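Lirura Pick-and-Pack Pilot
Progress report to the program office, October
Prepared by Hauke Brandes, equipment planning

Where we stand

We are a little past the halfway point of the planning phase and I am very pleased with how much we have learned for how little money. The plan you funded had us spend the first stretch working with hand-held grippers on real grocery items before committing to any robot arms. That was Jörg Sperling's idea, and it has already changed the shopping list for next year (more on that below). We have logged 637 demonstrations so far, all of them with packaged snacks and soup bases, the two product groups Stimar asked us to start with.

The working setup is simple. A table with a pale, even surface, white bins, a supply of groceries and the hand-held tools. A new operator is comfortable with it before lunch, and we can rearrange everything in minutes when we want a new layout.

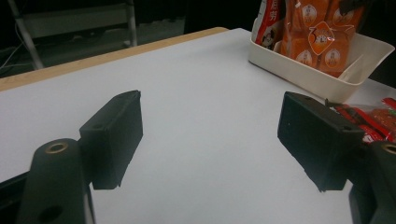 Gripper fingers open over the white work surface, with a tray of packaged snacks behind.

What we have learned about fingers

Our original budget assumed one standard finger for everything. Bagged goods have talked us out of that! A flat pad is fine on a boxed item, but a plastic bag folds, slides and bunches up, and how it behaves depends a lot on where you take hold of it. Bags of individually wrapped cakes are the friendliest of the lot. Seasoning and hot pot pouches are the hardest, and also the ones Stimar cares about most, so we have given them the largest share of table time.

Of the 637 demonstrations, 157 were done with pouches. Jörg has gone through every one of those and sorted them by grip point: top seal, middle, or lower body. He now wants a softer pad material to try against the current one, and I agree with him. Pads are cheap and we can swap them ourselves.
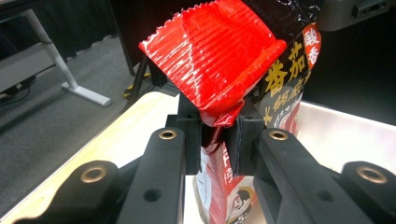
Tomato hot pot base pinched near the middle of the pack, white bin to the right.

Changes to the equipment plan

Arms. We would like to move from four arms to two in the first order. The Hivusik arm is still our first choice. Its reach covers the table and both bins with room to spare, and the sales office has agreed to hold our quote until the end of the quarter. The second pair can follow once we know which tasks are worth automating.

Fingers and pads. This line goes up. We are asking for 200 spare pads in two materials, plus three extra sets of fingers. Vogler can make both to our drawings and has sent a sample set that fits our mounts without any rework.

Hand-held tools. Please keep these in the budget for the whole of next year. We had planned to retire them when the arms arrive, but they are so quick to use that Jörg expects to keep recording with them alongside the arms.

Bins and tables. No change. The bins are ordinary white plastic ones and easy to replace. I have added one more table so that two people can work at once.

Storage. Slightly up. The recordings take more disk space than I had allowed for, and I would like to buy one larger unit now instead of two small ones later.

Spending to date

We have spent $962 on consumables, which covers groceries, pads and the odd replacement screw. The groceries are the bigger part of that. Pouches get tired after a lot of handling and we retire them once the printing starts to wear.

Next steps

Jörg will run the pad comparison first, using the same pouches for both materials. I will have the revised Hivusik quote and the Vogler price for fingers in your hands before the next review call. We also want to add bottles and jars to the mix, and Stimar has offered to send a crate of each.

One decision we need from you: approval to shift the money freed by the two postponed arms into the finger and storage lines. The total stays within the approved amount. If you can let us know before the Hivusik quote runs out, we can place both orders together and save on freight.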